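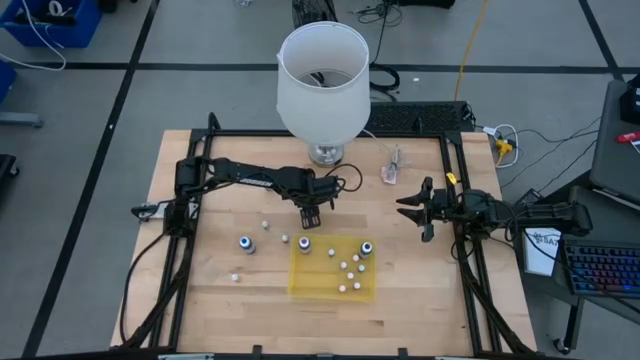 Handout 2: Setting up and looking after the two-arm cell

These notes go with the Tuesday practical at Kutham. Read them before you touch the cell. Both arms are fixed to the side rails of the black frame, so the first check is always the frame itself. Push each corner post by hand, then try the mounting brackets. Follow the cables down the rails and make sure none can catch on a wrist joint when the arm turns.

Homing. Clear the space under both grippers and home the left arm first, then the right. If a joint stops short, switch off at the supply and wait 2 minutes before trying again. Do not push a powered joint – the servo will push back. 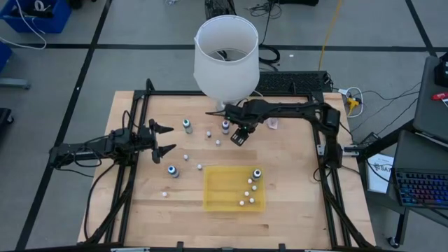 Gripper fingers are checked every 900 cycles. Look for play at the finger pivots and tighten the bracket screws by hand, working from the wrist outwards. Danuta Cieślak keeps the spare fingers and will want the old pair back. Write the cycle count in the log, even if nothing was changed.

Working height. The tray and the deeper bin need separate height settings. Load the bin setting before lowering a gripper past the rim, and run the first descent at slow speed.

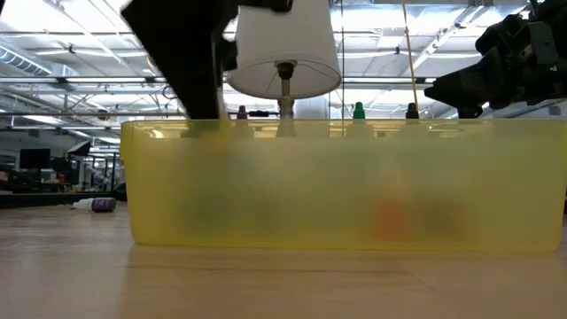
Fig. 3. Gripper lowered into the yellow bin, second arm above the rim.

Questions about the log go to Bogumił Witkowska, room 135.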